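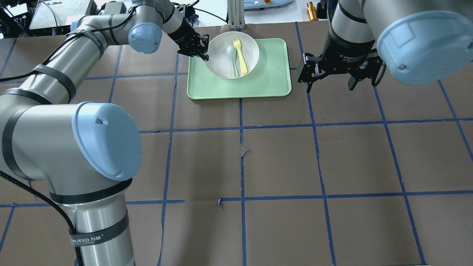 Page last changed: January

By the kitchen desk, Katene

Reltano table-top dishwasher: a review after one winter of use

We live in a flat with a very small kitchen, and for many years I believed that a dishwasher was a thing for other people. There is no free place under the worktop. The landlord does not permit changes to the pipes. When my sister moved house she spoke so well of her little table-top machine that I began to look for one also, and in the end I chose the Reltano. I paid 419 pounds for it, with delivery to the door but not up the stairs. We live on the third floor, so please consider this point before you order.

The machine stands on the worktop beside the sink. It can be connected to the tap, or you can fill it by hand with a jug through an opening on the top. I use the jug. It takes several trips and I spilled water on the first evenings, but now it is a habit like filling a kettle. The dirty water goes out through a hose which you lay in the sink. The hose comes with a plastic hook to keep it in place. The hook is weak and I replaced it in the first week with a strong clothes peg.

What goes in

The lower part of the basket is made for plates, and the plates must not be too wide. Our big dinner plates touch the spray arm, so I wash these by hand and I am a little annoyed each time. Small plates, cups and glasses go in without trouble. For bowls it depends on the shape. A deep bowl with steep sides must lean, and if it leans too far it keeps a spoonful of water in the bottom. I have learned to put the bowls at the back, with the open side turned towards the middle.

The place for spoons and forks is a narrow box which hangs on the side. If you put many spoons together they lie one inside the other and come out with food between them. It is better to mix them, a spoon and then a fork. The manual says this too, on a page which I read too late.

Serving trays are a question I had before buying and could not find answered anywhere. A small one fits if it stands upright along the left side and you leave out the row of cups. A big one does not fit at all. Please check also underneath your plastic things for the dishwasher sign before you put them in.
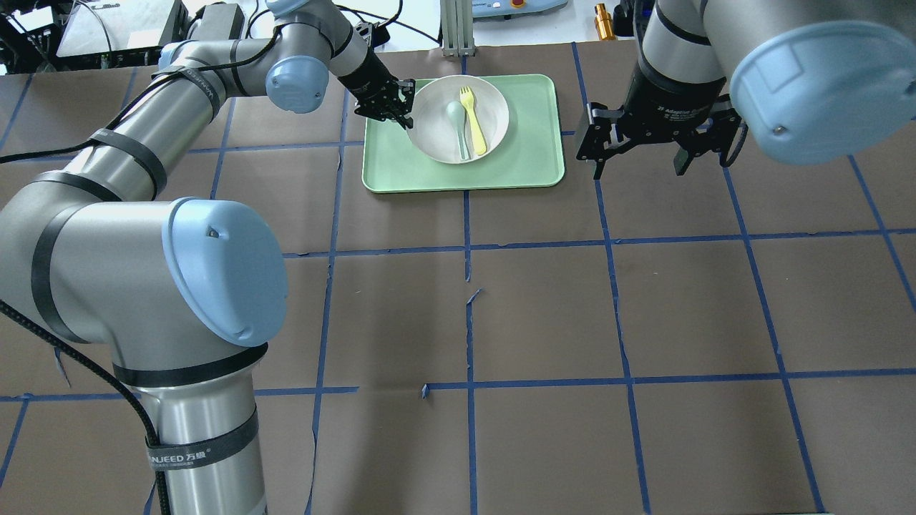
White bowl on the light green tray.

Programmes

There is a short programme, a normal one, one for glasses and one with extra heat. I use the normal one nearly always. It finishes while I watch a film, and the result is good, also with dried porridge, which in our house is the hardest test. The short programme is suitable for cups and for plates which had only bread on them. With egg it fails. Tomato sauce leaves an orange colour on plastic boxes in every programme, but I do not blame the machine for this, my old washing-up sponge had the same problem.

Drying is the weak side. The door opens by itself a small way at the end, and steam comes out against the cupboard above. I was worried about the wood, so I now pull the machine forward before I start it. Glasses come out dry. Plastic stays wet and needs a towel.

Noise

The product page calls it quiet. I would call it moderate. In the same room we must speak a little louder, and behind a closed door I hear only the pump when the water leaves. I would not start it at midnight with thin walls.

Tablets and cost

I tried first the ordinary tablets, cut in half with a knife, and then the Plerkutton powder, which I prefer. With powder you can take exactly as much as you need for a small machine. Full tablets leave a white film on the glasses — I had this twice before I understood the reason. Salt is necessary where we live. The salt container is small and the funnel in the box does not fit it well.

The maker writes that the pump is made for 3,000 washes. I cannot test such a claim. The guarantee is 2 years, and you have to register the machine on their website to get the second one. The form did not accept my postcode in the beginning, and the help desk answered after a few days, politely.

I compared it in the shop with the Plilov, which costs 400 pounds and is a little lower. The Plilov has no water tank, so it must be connected to a tap, and for us this was the end of the matter. If you have a suitable tap, look at its basket. I liked it more than ours.

I would buy the Reltano again for two persons. For a family with big plates I would wait, or ask the landlord once more about the pipes.

This website uses cookies to remember your settings. By continuing to read you agree to their use. Accept | More information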